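Wurkow evaluation group
Minutes of the review meeting held on Thursday, May 29, 2025
Subject: Ponoris hand-held gripper kit, trial hire and possible purchase
Chair and minutes: Noémie Delaunay

1. Previous minutes
Accepted with one correction. The supplier of the kit is Delorme, and Trorkov is the supplier of the storage and labelling service. The two names had been swapped under item 4.

2. Scope of the review
The group is asked to decide whether the Ponoris kit is suitable for recording two-handed work with soft goods, and on what terms it should be kept after the trial hire. The kit is supplied in pairs. Arm-mounted use is outside the scope of this review and will be taken separately.

3. Trial sessions
The plan agreed with Delorme was for 300 recordings of garment handling. The session log shows 448 started, of which 300 were accepted at first check. Most rejections were for late starts, where the operator had begun moving before the recording light came on. The remainder were lost to a full memory card. No recordings were rejected for mechanical faults. 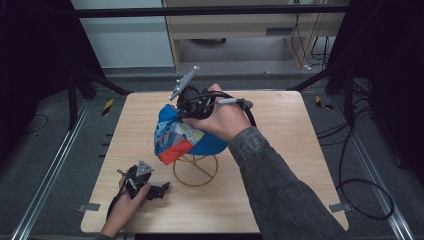 Grip on thin fabric was the main point raised by the operators. The standard pads were judged adequate for single layers, but folded hems needed a second attempt more often than the group would like. The tasks that use the round wire stand put the fabric well above the tabletop, with one gripper pinching it from the top, and operators said this height was more tiring for the wrist than work done flat on the table. Delorme's written answer is that handle length can be changed with the spacer set, which was not part of the hire. It was agreed to ask for the spacer set on loan before any order is placed. Cable routing was also discussed. Two operators prefer the cable looped behind the hand, and the manual gives no guidance either way.

4. Pads and wear
Pad wear was measured at the end of the trial. The inner faces had compressed slightly but were within the limit given in the manual. Replacement pads are sold only in full sets, which the group considers poor value. Noémie Delaunay to ask whether single pads can be supplied.

Printed and stitched areas of a garment behave differently from plain mesh under the pads. The labelling sheet has one code for all fabric at present. Agreed to split it into plain, printed and stitched, starting with the next batch.

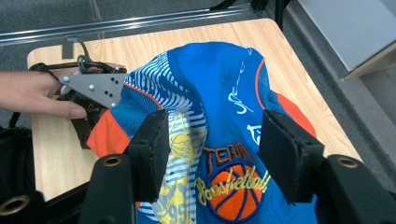 Blue basketball jersey with stitched "TEAM" badge, gripper fingers either side of the badge.

5. Storage and labelling service
Trorkov now holds 1,003 files from all tasks, including rejected ones. Retrieval by task name works. Retrieval by operator does not, and a fault report is open. The group does not wish to pay for rejected files - Trorkov to be asked for a revised quotation on that basis.

6. Decision
Hire to continue until the end of September on the present terms. Purchase deferred until the spacer set has been tried and the pad question answered.

7. Actions
ND - request spacer set and single pads from Delorme.
ND - revised quotation and fault report date from Trorkov.
Operators - use new fabric codes from next batch.
Operators - note cable position on each session sheet.

8. Any other business
The manual on the shared drive is the old issue. To be replaced with the copy supplied with the kit.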